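Fourie Robotics Club opens its doors for a second year, and you're invited!

I'm Marietjie Buthelezi, I run the Fourie Robotics Club, and I'm very happy to say we're back this September with twice the bench space and a proper challenge for our students to get their teeth into. We've called it the Kalix Tidy-Up. Teams of 2 have to teach a robot arm to clear a table the way you or I would after tea — picking things up, putting them where they belong and (please!) not flinging them across the room.

Last year 201 young people applied, which floored us. This time we've room for up to 300, spread over the whole school year, and it's still free to join.

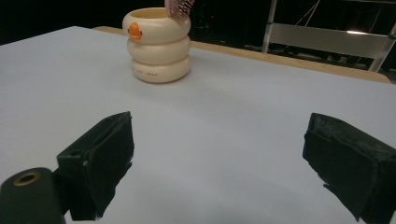
Our students start by doing the job themselves with a hand-held gripper, and the robot learns from what they did. It's fiddly work and they love it. Half the fun is choosing the objects, so bring in whatever you like from home. Plain boxes get dull very quickly, and something like the cream pot with the little orange duck bill, all bulging rings and no flat sides, gives a team far more to think about when they're deciding where to grip.

"I thought I'd be writing code all evening, but I spent most of my first one learning how I pick up a cup," says Cengiz Çetinkaya, who joined last year and is now helping newcomers.

We'll finish with an open evening, starting at 7 pm, where every team shows its table to family and friends. Inês Aguiar and Oluf Blöndal will be judging, and there's cake.

To join, or to come and have a nose around first, ask for Marthinus Radebe at the club desk.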